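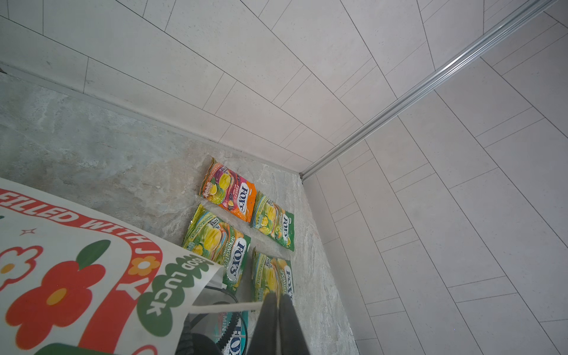 Chapter 4
Showing, Not Programming

My first go at teaching a robot by hand lasted most of an afternoon and produced exactly one usable recording, and I'd like this chapter to save you from a day like that. I'd assumed that if I could do a job with my own hands, I could do it just as well through somebody else's (the robot's, I mean). Well, no! Take packing sweets into a bag. With your own fingers you'd grab a packet without looking, pinch it by whatever edge came up first and drop it in. Then you sit down at the controls and find you have two fingers, no sense of touch and a view from the wrist where half the thing you want is hidden behind the fingers you want it with. Look at the right-hand one of the two Spring Tea packets, the one the fingers are lying over. It's shiny, it's a bit wrinkled, it's flat on the floor and it has a twin right beside it. Where would you pinch it? The crimped end gives you a thin edge to catch, but the middle has more to hold on to. I've tried both and I still change my mind.

We'll come back to that question in section 4.3. First, some words we need to agree on.

A demonstration is one complete run of a task, from the starting layout to the finished one, recorded while a person is in charge of the arms. There are two common ways of being in charge. In hand guiding (some books call it kinesthetic teaching) you take hold of the arm itself and move it through the job. In remote control, or teleoperation, you move something else, such as a joystick, a pair of tracked handles or a smaller copy of the arm, and the real one follows. This chapter spends most of its time on the second, but Exercise 4.2 uses the first, so don't skip it.

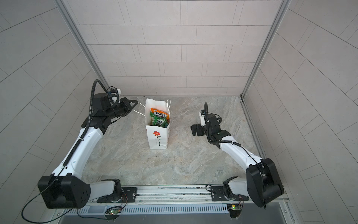

Hand guiding feels lovely for about a minute. The arm goes where you push it, and you can feel it bump into things. The trouble starts with two arms. You have two hands, each busy steering, and now you need a third to press the button that closes the gripper — and your elbows are all over the camera's view. Dineo Dlamini, who shared a bench with me when we were setting up the course at Lurnby, used to record her hand-guided runs with a foot pedal. It worked well enough for stacking blocks. For anything floppy she went back to the remote handles every time.

Remote control keeps your body out of the way, and the recording holds only what the robot itself could see and do. That second part matters more than beginners expect. If you stand up and peer over the top of the bench to find a packet, you're using information the robot won't have later on. My rule in class is that you drive from the camera views, sitting down. People grumble about it until they've had to throw out a day's work.

I have thrown out plenty myself. The practice set for this chapter, which we call Vatgate, began as 818 demonstrations and we kept 650 of them. Most of the rejects weren't dropped items. They were runs where the driver paused, wandered off to one side and came back, and a model trained on those will happily learn to wander too. Dropping something and picking it up again is a different matter. I'd keep a tidy recovery — it shows the robot a way out of trouble.

By the end of the chapter you should be able to:

Choose between hand guiding and remote control for a given task
Split a two-armed job into what each arm does and when
Vary the starting layout on purpose between runs
Decide which recordings to keep, and write down why

You'll need 12 clean demonstrations of your own before section 4.5, so start early.

4.1 Which arm does what?

Before you touch the controls, do the job at your kitchen table with your thumbs and first fingers only. Get a paper bag with handles and a few packets of anything. Notice when your second hand joins in, and what for. Mine goes straight to the bag, to steady it, well before I've thought about it. Write the steps down in two columns, left and right, and leave a gap wherever a hand is waiting. Those gaps are where new drivers fidget, and we'll deal with fidgeting next.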